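Setting up a simulated wrist camera for a small home arm
Posted 5/4/20 in Workshop notes

In this page I explain how I prepare a simulated wrist camera before I let my real arm touch anything. I have built the arm at home, on the bench in the small room, and it uses a Mokeo controller and a gripper kit from Prunder. English is not my first language, so please write me if a step is not clear and I will correct it.

What you need

A finished model of your arm, with the gripper as separate moving parts. If you have only one solid file for the gripper, split it now.
A simulator that can render from a camera fixed to a link. I use the one that comes with the Mokeo software, but the steps are similar in others.
One small object with an irregular shape. I took a skull model from the free Okaro set.
A ruler and a notebook.

Step 1. Measure the real camera mount

Measure from the center of the last wrist joint to the front of the lens, in all three directions. Do it two times. My first measurement was wrong by 12 mm and I lost one whole evening, because everything in the simulator looked correct and the real gripper closed beside the object.

Write the values in the notebook together with the direction of each axis. On the Prunder gripper the long axis is X, but in the Mokeo software it is Z.

Step 2. Attach the camera to the wrist link

Open the arm file and add a camera as a child of the last wrist link. Do not attach it to a finger. The camera must move with the wrist and stay still when the fingers open and close.

Enter the three distances from your notebook. Leave the rotation at zero for the moment, save, and move the wrist joint by hand with the slider. If the view does not change, the camera is still attached to the world and you must go back.

Step 3. Choose the surface and the light

A plain gray table is the usual choice, and for the first test it is good enough. Later I change it for a texture with a lot of detail. My bench at home has strong grain, and I want that the test is not easier than the bench.

For the light, put one lamp above and a little to the side, and switch on the shadows. Many people keep them off to make the rendering faster. With shadows you can judge much better how high the gripper is over the table.

Step 4. Turn the camera until the gripper is in view

Now change the rotation, a few degrees each time, and render after each change. You want to see the place between the gripper parts and also enough of the table around it.
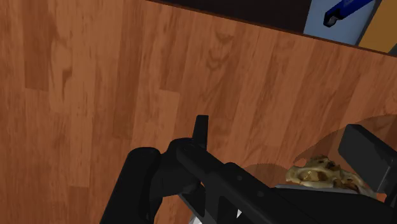

The angle is always a compromise on my arm. If I turn the camera more to the table, I lose the gripper, and if I turn it more to the gripper, the black parts hide the object. With the view I have now, the left half of the boards is free, and the skull lies between the block and the plate at the right, with the plate covering a part of it. I accept this. The rounded pale end with the hollow stays visible, and for finding the object that end is the more useful one. Look also at the dark shadow which goes from the skull up behind the block. If your shadow is missing, go back to Step 3.

Step 5. Check the black parts

Black on black is difficult to read. If you can not see where one part of the gripper stops and the next one begins, make the lamp a little stronger or give the material a small amount of shine. A thin gray line on the rim of the plate is sufficient for me. Do not paint the parts in bright colors in the simulator if the real ones are black.

Step 6. Render a test set

Start with 1,000 renders. Move the object and the wrist a small distance between them, and keep the camera rotation fixed. My last complete run had 2,795 renders, and after I removed the ones where the object was fully hidden, 2,629 remained.

Save the camera values in the same folder as the renders. In November I did not do this and I had to repeat the full run.

Step 7. Compare with the bench

Put the real arm in one of the simulated positions and look at both views side by side. Compare first the edge of the table, then the fingers. If the table edge has the wrong slope, correct the rotation. If only the fingers are wrong, correct the distance.

The files for the mount are in the Flores folder on my downloads page. The hole spacing in them is for M3 screws.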